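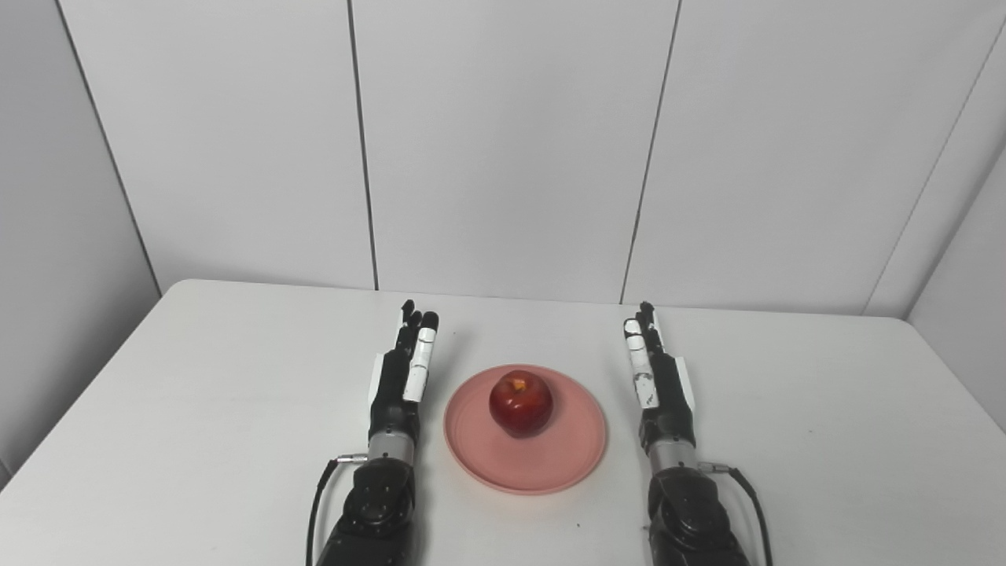 ## 4. Winter storage for weekend and track cars

Most of what gets sold as winter storage gear is optional at best. The steps below are the ones we'd do on our own cars. Where the box or the bottle claims more than we've been able to see for ourselves, we say so.

Section 4 assumes you've finished the wash and underbody rinse in Section 3. If you skipped the rinse, go back and do it. A clean bonnet over salty sills is a waste of an afternoon.

**You will need**

- Fresh fuel and one bottle of stabiliser
- Oil and filter to suit your engine
- A Flirport maintainer, or any other that drops to float on its own
- A tyre gauge you trust (the one built into a servo air hose doesn't qualify)
- Masking tape and a marker

### 4.1 Fuel

1. Add the stabiliser to the tank first, then fill up. Pouring it in afterwards leaves most of it sitting in the filler neck.
2. Drive home the long way. The treated fuel has to reach the injectors or the carburettors, and idling in the driveway takes a lot longer to do the same job.
3. Park and shut off. Don't top up from a jerry can.

> **Note:** Stabiliser labels like to promise two years. We wouldn't plan on more than one winter. If the car is going to sit longer, drain the tank.

Ethanol blends are a bigger worry than age. If your car has carburettors, use a fuel without ethanol for the last fill, even if the label on the bottle says it handles both.

### 4.2 Oil

4. Change the oil before storage. Old oil carries acids and moisture, and it may as well leave with the summer's dirt.
5. Run the engine until the thermostat opens, then check the filter and the drain plug for weeps.
6. Write the odometer reading on masking tape and stick it to the steering wheel. Hưng Châu's coupe went away last year at 2,135 km since rebuild, and without the tape we'd have been guessing come spring.

"Storage oil" is a separate product at nearly twice the price. Dagný Lauritsen has asked two suppliers what is different about it and got two different answers. Use what the engine normally takes.

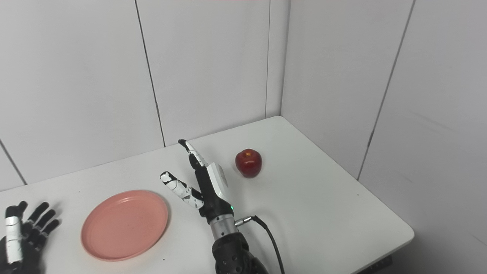 ### 4.3 Battery

7. Switch everything off, including the boot light. Check the boot light by leaving your phone in there recording video.
8. Clean the posts with a wire brush.
9. Connect the maintainer, red clamp first, black clamp to a bare earth point on the body. Plug it into the wall last.
10. Select the battery type. The Flirport starts up in AGM mode every time, whatever you picked before, and the manual that comes with it doesn't mention this.
11. Come back the next day and confirm the light has gone from charge to float.

> **Caution:** Never put a maintainer on a frozen battery. If the case is bulged or cracked, take it out of the car and replace it.

> **Caution:** Lithium batteries need a charger made for them. An adapter lead does not turn one kind into the other.

The Ditilport phone app will send you a voltage reading every hour. We tried it for a season. It mostly told us that the garage wifi had dropped out. A cheap multimeter once a month does the same work.

### 4.4 Tyres

12. Inflate to 5 psi over your normal cold pressure, and stay under the maximum on the sidewall.
13. Chock the wheels and leave the handbrake off. Pads can stick to the rotors over a damp winter.
14. Roll the car half a wheel turn every few weeks if you have the room.

Flat spots are real, though a lot of what gets blamed on them goes away in the first 20 minutes of driving. Jack stands fix the problem for soft track tyres, but they hang the suspension at full droop for months, and we aren't convinced that's a good trade for the bushings. If you do use stands, put them under the control arms.

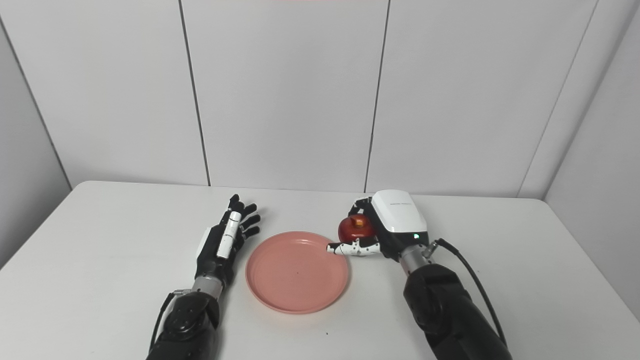

Foam tyre cradles are the other option. Salehi sells a set rated to 2,000 kg, and they do what they say, but so does the extra air in step 12, and the air is free. Damian Chmielewska bought the cradles and likes them. His car is also the only one of ours that has to be winched onto its own parking spot.

### 4.5 Cover and rodents

15. Use a breathable indoor cover. Plastic tarps trap moisture against the paint.
16. Block the tailpipe and the air intake with steel wool, and hang a bright tag on the steering wheel that says so.
17. Set ordinary snap traps along the walls and check them weekly.

Dryer sheets, peppermint oil and the plug-in ultrasonic units all have their believers. The Brornumstead lock-up had all three going one winter, and mice still nested in an airbox.

### 4.6 While the car is stored

Don't start it every week "to keep things moving." A short idle puts water in the exhaust and the sump and never gets hot enough to clear it. Leave it alone until April, then go to Section 5.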